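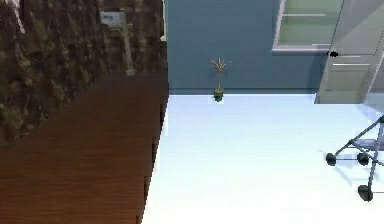

We had plenty of demonstrations and they were all from the same angle in the same room at the same time of day, Yasmine Fawzy wrote to us in May, and could we please sell her something that would make her data worse in a useful way. We could. It's the product on this page.

Catalog > Data Collection > Simulated Rooms > Jallgate Room Pack

Jallgate Room Pack
by Sastgate

Jallgate is a set of 14 simulated rooms for recording robot demonstrations. You load a room, you drive the arm or the base through a task, and Jallgate writes down what the cameras saw and what you told the joints to do. Then you do it again. If you've come here hoping for something more glamorous, the arms are under Hardware.

The rooms are domestic, in the sense that people could live in them if they weren't fussy. Expect dark wood tops, blue walls, pale cabinets with small black handles, a window set up high, the odd potted plant standing by itself on a very white floor. The plants can't be watered. We've had the request.

What it's for

Most teams buy Jallgate to collect examples before they have floor space, or after somebody has reclaimed the floor space for desks. An operator who has learned the controls can record in simulation through an afternoon without resetting a single real drawer by hand, and anyone who has reset a real drawer by hand for a living will understand why we put that sentence near the top.

It also suits teams who already have real recordings and want variety around them. Each room comes with 5 lighting setups and a camera placement tool that will put a viewpoint anywhere you ask, including places you shouldn't have asked for. Views may come out tilted, or low, or mostly filled by the nearest piece of furniture. We left those in on purpose. A policy that has only ever seen tidy pictures gets upset by an untidy one, and your robot's head camera is going to be untidy for most of its working life.

What you get

The 14 rooms, with furniture you can move, swap or remove.
A starter set of 3,215 recorded demonstrations, with commands, camera streams and a success flag on every one.
The failed attempts, in their own folder. Please don't delete this folder. Customers delete this folder and then write to ask whether we sell failed attempts.
The camera placement tool.
A task editor, for deciding what counts as finished.
A printed quick start card. It's the only part of Jallgate that comes in a box.

How a recording goes

Pick a room and a task. Press the pedal or the space bar to begin, and drive. You can use a leader arm, a headset with hand controllers, or a gamepad. The gamepad works better than it has any right to for base motion and about as well as you'd fear for anything involving fingers.

When the task editor thinks you've finished, it ends the episode and shows you the last few seconds. Keep it, flag it, or throw it out. The room resets itself, shuffles whatever you've told it to shuffle, and waits. It's very patient. Operators are less so, and we suggest switching people over before they start steering with their shoulders.

Episodes are saved one folder each, with a plain text note inside. Write something in the note. "Bumped the cabinet, recovered" is worth having when you're sorting examples six weeks later and wondering why the model has taken up bumping the cabinet.

Rendering

There are 3 render settings: Draft, Standard and Slow.

Draft is for driving. Edges go stair-stepped, small objects go soft, and your frame rate stays where your hands need it. Standard is what most people train on. Slow re-renders saved episodes overnight with better light and cleaner surfaces, using the commands you already recorded, so there's no need to drive anything twice. Ilham Belkadi, who wrote the renderer, would like it known that she wanted to call it Fine and was outvoted.

We get asked which setting makes the best training data. Our own habit is to mix Draft and Standard and keep Slow for evaluation. Your task may disagree with our habit. Threading a plug into a socket wants crisp edges, while finding the doorway doesn't much care.

What it won't do

Cloth is poor. A towel will hang convincingly until you touch it, at which point it behaves like a tortilla. Liquids aren't included. Anything that depends on the exact stickiness of a surface should be checked on hardware before you show it to whoever pays for the hardware.

Jallgate won't train your policy either. It produces episodes and stops there. People who want the training side usually pair it with Clutemard, our job runner, which reads Jallgate folders directly and is sold on its own page with its own list of apologies.

And it won't tell you how many demonstrations you need. We'd love to know. The usual approach is to record until the success rate stops moving, then find out you were shuffling the objects but never the lighting, then record some more.

Compatibility

Runs on Linux. Windows is supported for viewing and sorting recordings, though not for driving. A graphics card from the current or previous generation is recommended; older cards will run Draft and make their feelings known through the fan.

Leader arms from the Ragnarsson line are recognized when you plug them in. Other arms need a joint map, a short file you write once and then lose. Keep a copy somewhere sensible.

Camera settings can be matched to a real rig if you have its calibration. If you don't have its calibration, the placement tool will let you guess, and the export will carry a line saying that you guessed.

Licensing

One license covers one site and any number of operators. Recordings you make are yours, including the embarrassing ones. The starter set can be used for training commercial models but can't be resold as a data set, with or without a new logo on it. Schools and university labs get a reduced rate on request. Send the request from the lab's own address and mention which robot you're working with, which saves a round of email.

Questions that come up

Can I build my own rooms? Yes. The room editor is included, and imported furniture needs a collision shape. If you skip the collision shape the arm will pass through your sofa, and the model will learn that sofas are a kind of weather.

Can two operators share a room? Yes, on the same network, each with their own arm. Agree beforehand on who gets the cabinet.

Do updates change old recordings? No. Episodes stay tied to the version they were recorded in, and re-rendering writes a fresh copy beside the original.

Why is the floor so white? It's the default material. Change it under Surfaces. Change it often, if you'd like your robot to cope with a rug.

Ordering

The pack is a download, with the quick start card following by mail. Quotes come from the Sastgate sales desk and stay open until the next release. A trial with one room and the full camera tool is available to anyone who asks, and the trial episodes can be carried over when you buy.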